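Gameplay Test Engineer, Handheld Platforms
Garnero Interactive
Full time, on site
Reference: GI-1734
Posted 11/24/21

Garnero Interactive develops and ports games for handheld and dedicated retro hardware. The test group is hiring one engineer to work on Rusta, a side-scrolling platform game for a single-purpose handheld, and on the two-player puzzle title that ships on the same device. The position is open to applicants with or without a degree.

About the product

Rusta is a two-dimensional platform game with 80 stages. It runs at a fixed frame rate on a small color screen and is controlled with a directional pad and two face buttons. There is no network connection and no way to patch the game after it leaves the factory. Any defect present in the final ROM stays there, and the test schedule is built on that fact.

The second title, Grolla, is a falling-block puzzle game for one or two players. In two-player mode both players share one device and take turns. Turn handover, pause behavior and score retention are known problem areas and will take up a large part of the first months of work.

Both titles also include a clock mode. The clock displays different background events depending on the time of day and must keep correct time across battery changes, sleep and date rollover.

Duties

The engineer will:

Write and maintain test cases for player movement, collision, enemy behavior, item pickup, stage transitions and save data.
Run full playthroughs of Rusta on development hardware and on retail-equivalent units.
Measure input delay from button press to screen response, using the lab's existing timing setup, and report results per build.
Record defects in the tracker with build number, stage number, steps, frequency and an input log.
Maintain the library of recorded input logs used for regression. The library currently holds 132 logs.
Verify fixes and close or reopen entries.
Check text in all supported languages for overflow, missing characters and wrong line breaks. Knowledge of the languages is not needed for this task.
Review the clock mode against its event table.

The engineer does not design stages and does not change game code. Suggestions on difficulty and stage layout are accepted through the tracker under a separate category.

Workplace

The test lab is on the ground floor. Each engineer has a fixed desk with two monitors, a capture unit and a locked drawer for development hardware. Units may not leave the lab. Personal phones are kept outside the lab during work on unreleased titles. There is a kitchen and a break area on the same floor, and bicycles can be parked in the yard.

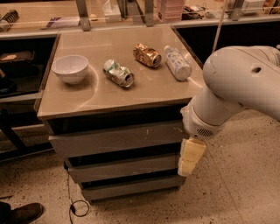

Cans and a water bottle beside a white bowl.

Working hours are 8:30 a.m. to 5:00 p.m. with a half-hour lunch break. Start and end times can be moved by up to one hour by agreement with the test lead. Overtime is expected in the four weeks before a ROM is submitted and is paid at one and a half times the hourly rate. The next submission is planned for July.

Required

At least two years of paid work in software testing, of which one year in games.
Ability to complete difficult platform games from the 8-bit and 16-bit periods without save states. This is checked at interview.
Clear written English. Defect reports are read by programmers who were not present when the defect occurred.
Ability to repeat the same short section of a game many times and note small differences between attempts.
Experience with a defect tracker and a version control system. The specific products do not matter.
Legal right to work in the United States.

Preferred

Scripting in Python or Lua, at the level needed to edit an existing input replay script.
Experience with platform holder submission guidelines.
Familiarity with tile-based collision and sub-pixel movement.
Basic soldering, for work on button boards.
Experience testing games with shared-device multiplayer.

Pay and benefits

The position is paid hourly. The rate depends on experience and is stated in writing before the first interview. Benefits include medical and dental coverage after the first full month, 21 days of paid leave per year, and public holidays. Employees are credited by name in every title they work on for more than one month, including those who leave before release.

The first three months are a trial period. A written review is given at the end of it.

Selection

Selection has three steps.

Step one is a review of the application.

Step two is a remote written test lasting 90 minutes. Applicants receive a short video of a platform game containing several defects and write a report for each defect found. Reports are graded on whether another person could reproduce the defect from the text alone. The test may be taken on any day within one week of the invitation.

Step three is a half-day visit to the lab. It consists of an interview with the test lead and a programmer, followed by a hands-on session with an early build of Grolla. Visitors sign a confidentiality form at the door. Travel costs within the state are refunded against receipts.

How to apply

Send a résumé and one sample defect report to the hiring desk through the form on the Jobs page. The sample may concern any released game. Do not send material covered by a confidentiality agreement with another employer; such applications are deleted unread. Cover letters are optional.

Quote the reference number in the subject field. Files should be PDF or plain text. Applications from recruiting agencies are not accepted for this position, with the exception of Unnithan Staffing, which handles contract roles for the studio.

All applicants receive a reply. The posting stays open until the position is filled.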